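1/8/26. I've been helping Maeve Buckley collect lid-and-pot examples at our Widesville lab, and we've just passed 267! 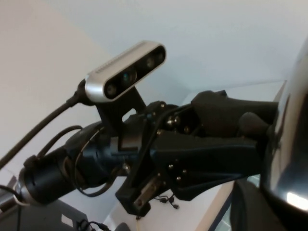
Chepkoech Athumani wants over 70 more before training starts (my coffee budget is in trouble).
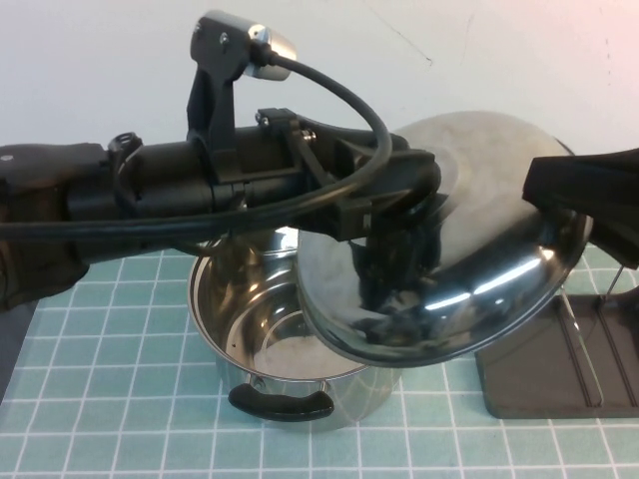 We keep the fumbles too, labelled separately.

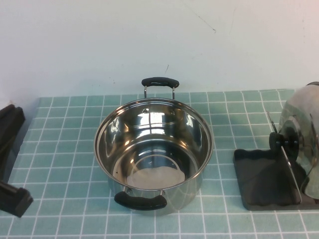 Is it all one pot? For now it is, and other cookware joins in November.

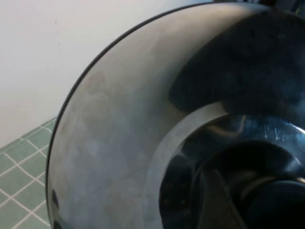 ## Next up at Virnier

Maeve's sorting the labels this month, and I'm back on the controls.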